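Keeping House on a Drama Weekend

Every April my sister and I set aside a weekend for one long television drama, start to finish, with the phones in a drawer and the good blankets out. This year it was Brondside, all 19 episodes of it, and I came away with sore eyes, a new favorite leading man and a fair number of notes on how to run a kitchen and a living room when you don't want to leave the couch for longer than the opening credits. Several of you wrote in asking for them, so I've finally typed them up.

Start with the rice. I make a big pot the night before, spread it out on a tray so it cools quickly, and get it into the refrigerator as soon as the steam has gone. Cold rice fries up beautifully between episodes, with an egg and whatever is left of the scallions, and it takes less time than my sister needs to explain who everybody's mother is. (She's usually wrong about one of them. It was the aunt this time.)

For snacks, use muffin tins. I put dried squid in one cup, peanuts in the next, then orange segments, crackers, and those little honey cookies that shed crumbs if you so much as look at them. Everything stays in its own place, and you can pass the whole tin across without taking your eyes off the screen. Line the cups with paper if you're serving anything sticky. I forgot once, with candied sweet potato, and had to soak that tin overnight with baking soda and very hot water before it would let go.

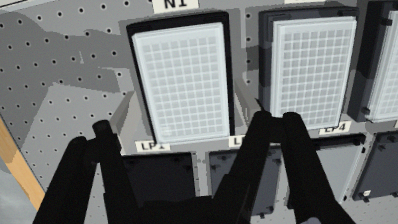 Tea is the other thing. A thermos holds its heat much better if you fill it with boiling water first, let it sit while you find the remote, then pour that out and put the tea in. Take the leaves out before you close it up, or by the third episode it'll be bitter enough to make you cry before the script does. I keep barley tea in one flask and plain hot water in another, and that gets us all the way through to supper.

Now, tears and tissues. Brondside has a train station farewell in it, and Milovan Todorova plays it so quietly that I had mascara on a pillowcase before he'd even picked up his suitcase. I do love that man! Dab the spot with a little dish soap and cold water, working from the outside in, and leave it for a few minutes before you rinse. Please don't rub. If it's still there, do it again before the case goes anywhere near the dryer, where the heat will set it for good.

Candle wax on the coffee table is easier than people fear. Let it harden, lay an ice cube in a plastic bag over it for a minute, and lift it off with the edge of an old library card. Then buff the place with a soft cloth. We had 4 candles going for the palace episodes, purely for atmosphere, and all of them dripped.

Blankets come out of the wash softer if you leave off the fabric softener and put half a cup of white vinegar in the rinse. Shake them hard outdoors first, on account of the honey cookies. I hang mine over two lines so they make a sort of tent and the air can get underneath.

And if you own the discs, stand them upright in their cases, away from the radiator. When one skips, wipe it with a barely damp cloth, straight out from the center to the rim and never in circles. Our copy of Dinda froze in the middle of the wedding until I did that, and it's played nicely ever since.

Next spring we're torn between Chege and a second go at Brondside. My sister wants Chege. I've already bought the peanuts, so I can be talked into either one.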